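Quick-Pickled Apples and Other Fruit, Start to Finish

Filed under: Kitchen how-to, Preserving

I started pickling fruit because I had too much of it, and now I buy fruit so I can pickle it. If you've only ever had cucumbers out of a jar, a cold slice of pickled apple on a grilled cheese is going to make your whole afternoon. It's sweet and sharp and still crunchy, and you can have a batch in the fridge before lunch.

These are refrigerator pickles. There's no canning kettle and no sealing lids, and they have to stay cold the whole time. If you want jars for the pantry shelf, use a tested canning recipe and follow it exactly, because this one wasn't built for that.

Picking the fruit

Go firm! Soft apples turn to mush in hot brine, and a ripe peach will be slumped over by the next day. I press near the stem with my thumb and put back anything that gives. For apples I like something tart with tight skin. October is my favorite time for this, when the Maltby orchard stand has crates of odd-sized ones out front and they cost next to nothing.

Small bruises are fine if you cut them out. Leave the skins on, they give the brine a lovely blush after a couple of days.

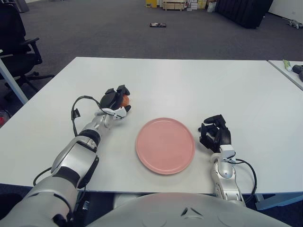 Can I use fruit that's been in the fridge for a while?
As long as it's still firm and smells good, go ahead. Let it come up to room temperature first so the brine doesn't cool off too fast, and trim away any wrinkled spots around the stem.

What you need

600 grams of firm fruit, weighed after coring
300 ml apple cider vinegar, 5 percent acidity
300 ml water
100 grams sugar
2 teaspoons kosher salt
1 cinnamon stick
4 whole cloves
10 black peppercorns
A few thin slices of fresh ginger
A clean 1000 ml jar with a lid, or two smaller ones

I use an old Trodov jar with a wire clip, but any glass jar that can take hot liquid will do. Skip the bare metal lids if you have plastic ones, since vinegar chews on them.

Step 1. Wash the jar and warm it up

Hot soapy water, a good rinse, then fill it with hot tap water and let it stand while you get on with the rest. Pouring near-boiling brine into a cold jar is how I cracked one all over the counter — cinnamon in the silverware drawer for weeks.

Step 2. Slice

Quarter the fruit, take out the core, and cut slices a little thicker than a pencil. Thinner ones go limp. Thicker ones take forever to soak up the flavor, although Thilini Hettiarachchi does hers in fat wedges and leaves them a full week, and they're fantastic with roast pork.

If you're slow with a knife (I am), drop the slices in a bowl of water with a splash of the vinegar so they don't brown. Drain them well before they go in the jar.

Step 3. Make the brine

Put the vinegar, water, sugar, salt and all the spices in a saucepan. Bring it to a boil, stir until the sugar is gone, then turn it down and let it simmer for five minutes. Your kitchen will smell amazing. Open a window anyway, and don't lean over the pan to sniff it like I did the first time.

Taste a little off a spoon once it has cooled. It should be stronger than you'd want to drink, both the sour and the sweet. The fruit mellows it a lot.

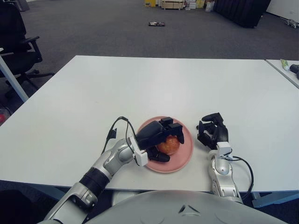 Dilani Saha wrote in to say she swaps the cloves for a star anise and half a dried chili, and that the heat doesn't really show up until day three. I tried it with pears and finished the jar in two sittings, so consider that a strong vote in favor.

Step 4. Pack and pour

Empty the hot water out of the jar. Pack the slices in snugly without crushing them, and tuck the cinnamon stick and ginger down the side. Pour the hot brine over until everything is covered. Run a chopstick around the inside to let the bubbles out, then top up.

Anything floating above the brine will go brown. A small piece of crumpled parchment under the lid holds it down nicely.

Step 5. Cool, then chill

Leave the lid off until the jar stops steaming, then close it and get it into the fridge. You can eat them the next day, but day two is better — by then the ginger has had time to get into everything.

They'll keep up to two weeks. Use a clean fork every time, and throw the batch out if it turns fizzy or smells off.
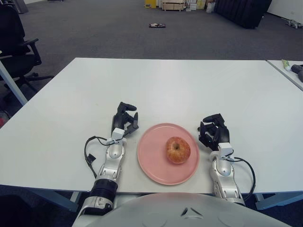
What to do with them

Grilled cheese, obviously, with the sharpest cheddar you can find. Chopped into potato salad. On top of a pulled pork sandwich. Next to a bowl of lentils, where they do the job a squeeze of lemon usually does.

Save the brine too! Shake a few spoonfuls with olive oil and mustard for a salad dressing, or add a splash to sparkling water with lots of ice. I wouldn't use it for a second batch of fruit, it's too watered down by then.

Next up is pickled plums, same method with red wine vinegar and a bit more sugar.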